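Old office desktop for a home server - worth it or not?
Hardware & Home Network > General

hafthor_n
Posted 19 Jun 2024
Hello all. I am thinking to use an old office desktop as a server for family photos and music. At present everything is on an external drive, 410 GB of it, and this makes me nervous. My cousin says I should buy a small ready-made box with two drives. I would prefer to spend the money on good drives and take the computer second-hand. What is your opinion? The machine would stand in the hall cupboard and run day and night.
- Hafþór Norðdahl

Mapleleaf_Gord
Buy the ready-made box. You'll pay the difference back in hydro within a few years, and you get your evenings back too.

vilhjalmur.v
I do not agree with Gord, at least not completely. My old desktop draws 4 watts more than the small box I had before, when both are idle. I measured it with a Voltance plug meter over one week in September. It depends very much on the model, so please measure before you decide. Some of the big workstations are truly hungry and I would avoid those for a cupboard.

For me the good side is that every part can be changed. When the power supply in my small box died, the maker wanted me to send the whole unit away. For a desktop you can often find the part used. 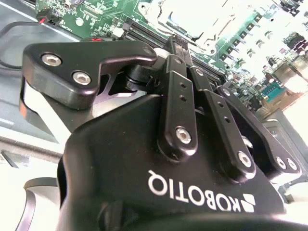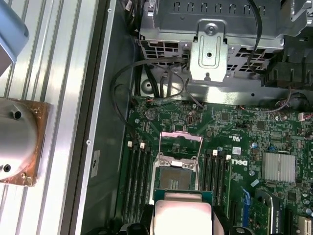
Memory is also cheap if you buy it used, but check if the board wants the registered type. I made this mistake once and the shop, Þorgeirsson, was kind enough to exchange it. For the drives I would not save money at all.

Mapleleaf_Gord
4 watts, fair enough. Mine was a dual-processor monster and it heated the whole basement. But what about the noise? A hall cupboard is not a basement.

hafthor_n
Thank you both. The noise is a good question. The cupboard shares a wall with the bedroom. Has anybody here tried the Wullness foam panels?

tin_whistle
Foam in a closed cupboard is a bad idea, you will cook the drives. Put rubber feet under the case and swap the fan for a slower one. I paid $168 for a desktop and fan together and can't hear it through the door.

vilhjalmur.v
I agree about the foam. Also, Hafþór, whichever you choose, keep the external drive as a second copy and store it in another house. Two drives in one cupboard is not a backup.

Mapleleaf_Gord
On that we can all agree. I still say he'll be tired of updates by Christmas.

hafthor_n
Maybe so! I will borrow a meter first and test the desktop my neighbour offers me. The external drive can live at my sister's place.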